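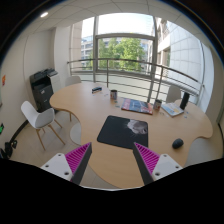
Figure 3. Shared table with a curved outline; mouse pad near the middle with a computer mouse to its right, small items along the far side.

4.2 What stays on a shared table

We expected shared tables to end each day bare. They were a lot more interesting than that! Across the 34 tables we followed at Grallport in July, people left 258 items behind overnight, and most of them kept to the far side, out of reach of anyone sitting down to work. The table in Figure 3 follows this pattern nicely: cans or cups and a flat, colorful book or box sit along the far side, while the mouse pad and mouse hold the working area.

Curved tables gave us our favorite result. With no straight front edge to line up against, users seemed to pick a spot by the mouse pad – wherever the pad lay, the chair followed. Ranasinghe tables, which are straight on all sides, showed this in only seven cases.

Printed pads, such as the one with an animal face in Figure 3, were moved less often than plain ones in our log. Ruwan Uddin coded all of the pad positions, and we return to them in Section 5.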